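Liment setting powder vs. Gisus — which one for dry skin?

tillv
Posts: 209
Sep 9, 2020

I've been using the Liment loose setting powder since May and I'm near the bottom of the jar. It controls shine fine but it sits on the dry patches next to my nose and by lunch I can see it. A coworker said the Gisus pressed one is better for that. It costs a bit more. Has anyone used both?

bpaiva
Posts: 451

I have both. The Gisus is finer and doesn't catch on dry spots as much, but it wears off sooner. I have to touch up once in the afternoon. If you only powder your forehead and chin, I'd get the Gisus.

leonilde_a
Posts: 570

I disagree about the Gisus being finer. I had the translucent shade and it looked chalky on me, and I'm pretty pale. I went back to Liment after 2 weeks. What moisturizer are you using under it, Till? If you powder before it sinks in you'll get patches with any brand.

tillv
Posts: 209

The Salgado day cream. I probably wait five minutes, then foundation, then powder.

leonilde_a
Posts: 570

The Salgado is heavy. Give it fifteen minutes or use half as much. Try that before you spend money on another powder.

bpaiva
Posts: 451

Chalky could be the shade. The translucent one has more white in it than the "soft beige" does. I never had that problem with the beige.

leonilde_a
Posts: 570

Could be. They didn't have beige at the store in Greltport when I bought mine, so I can't compare. I still think it's the cream.

hramalho
Posts: 38

I switched from a puff to a small fluffy brush and that fixed most of it for me. I use the Liment too. Tap the brush on the lid, then press it on, don't sweep. Sweeping lifts up whatever dry skin is there.

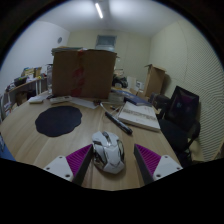
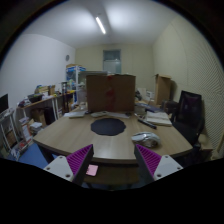 The other thing is how much you put on in the first place. I used to powder my whole face every morning out of habit and I didn't need to. Now I do the T-zone and leave my cheeks alone. I sit at a desk with a mouse in my hand all day, same light wood as that one, and the only place I get shiny by three o'clock is my forehead. A blotting sheet takes care of it.

tillv
Posts: 209

Thanks, all. I'll wait longer after the cream and try the brush first. If it's still patchy when the jar runs out I'll get the Gisus in beige.

bpaiva
Posts: 451

Get the small size if they have it. The full one lasts forever and mine cracked in the pan before I was halfway through.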